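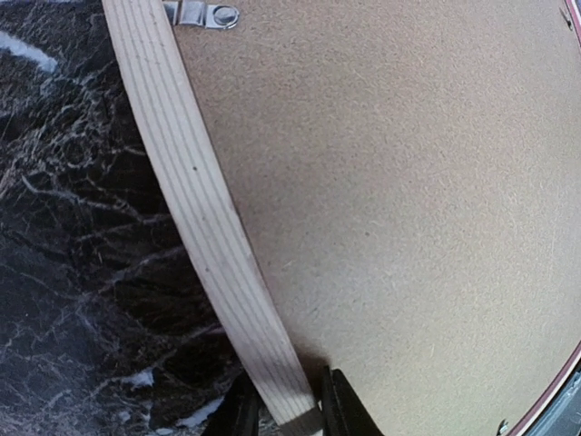 Le dos en panneau de fibres, avec la bordure en bois clair et la petite patte métallique.

25/7/23

J'ai fini par m'occuper du cadre arrondi qui traînait derrière la porte du bureau depuis le déménagement. Je l'avais acheté 8 euros dans un vide-grenier, avec un miroir piqué dedans, et je m'étais dit que je verrais plus tard. Plus tard, c'était ce mois de juillet, parce que le mur au-dessus de la commode est toujours vide et que j'en ai assez de le regarder.

Je commence toujours par le dos. Sur celui-ci, la plaque est en fibres de bois pressées, couleur sable moucheté, et elle peluche un peu en surface. La bordure est en bois pâle, sans vernis, avec des veines bien parallèles qui suivent la courbe. Je pense à du pin, mais je ne suis pas très forte pour reconnaître les essences. Sur le panneau, tout près du bois, une patte en métal tenue par une vis à tête bombée.

J'avais d'abord prévu de tout démonter pour mettre une gravure à la place du miroir. J'ai cherché une vitre de remplacement et j'ai vite arrêté : 62 euros pour une découpe arrondie chez le vitrier, sans la pose. Chez Modbridge, ils vendent un miroir neuf à peu près de la même taille, mais il est à 279 euros et je n'aime pas le contour. Je garde donc le miroir piqué. Les taches sont surtout en bas et la lampe les cachera en partie.

Pour le nettoyage, j'ai fait simple. Un pinceau sec à poils souples sur le panneau, puis l'aspirateur avec la petite brosse, à faible puissance. Pas d'éponge, pas de chiffon humide : j'ai déjà fait gondoler un fond de cadre comme ça, il y a deux ans, et il n'est jamais redevenu plat. Sur le bois, un passage léger à la laine d'acier, dans le sens des veines. J'ai hésité à mettre de la cire Sistarier, dont il me reste un demi-pot, et j'ai laissé tomber pour cette fois. De toute façon, ce côté sera contre le mur.

La question de l'accrochage m'a pris plus de temps. L'objet est lourd pour sa taille et je ne voulais pas tout faire porter sur une vieille vis dont je ne connais pas la longueur. Je l'ai resserrée d'un quart de tour, à la main, sans forcer — dans ce genre de panneau, on arrache vite la matière. Ensuite j'ai pris du câble gainé et deux anneaux à visser chez Kioko, que je vais fixer dans la bordure, un de chaque côté, un peu au-dessus du milieu. Il faudra faire des avant-trous très fins. Le bois n'est pas large et je n'ai pas envie de le fendre.

Côté mur, c'est de la brique creuse sous le plâtre. J'ai des chevilles Grasik qui tiennent bien dans le couloir, avec une étagère chargée de livres. J'en mettrai deux, au même niveau, pour que le miroir ne parte pas de travers chaque fois que je ferme un tiroir de la commode. L'ancien, dans l'autre appartement, tournait tout le temps et je passais mon temps à le redresser.

Il me reste à coller des pastilles de feutre au dos, en bas. J'en ai acheté un sachet de 100, ce qui est ridicule pour un seul cadre, mais il n'y avait pas plus petit au magasin. Le reste ira sous les chaises de la cuisine, qui en ont bien besoin.

Je perce samedi matin, quand les voisins du dessous seront levés. Si quelqu'un a déjà vissé des anneaux dans une bordure aussi étroite, je veux bien savoir quel diamètre de mèche prendre. J'hésite entre 1 et 1,5 mm.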